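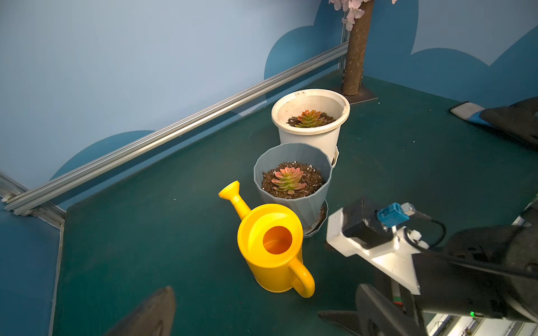

Two potted succulents with a yellow watering can.

Trilby windowsill gardening club opens its doors to 116 new growers

Trilby, February — A free club for people who garden on windowsills, balconies and back steps is starting this month at Barredo Hall, and 116 people have already signed up!

Everyone who joins gets a starter pack of cuttings, a bag of gritty compost and a place at the monthly swap table, where spare plants find new homes.

"I live up two flights of stairs with no garden at all, and I still manage to grow far too much," said organiser Rosalinda Bautista. "Bring your leggy ones, your sad ones, the ones you were given and never learned the name of — we'd love to see them."

There is room for 200 members. Sessions start at 2 pm and children are very welcome. Sign up at the hall desk.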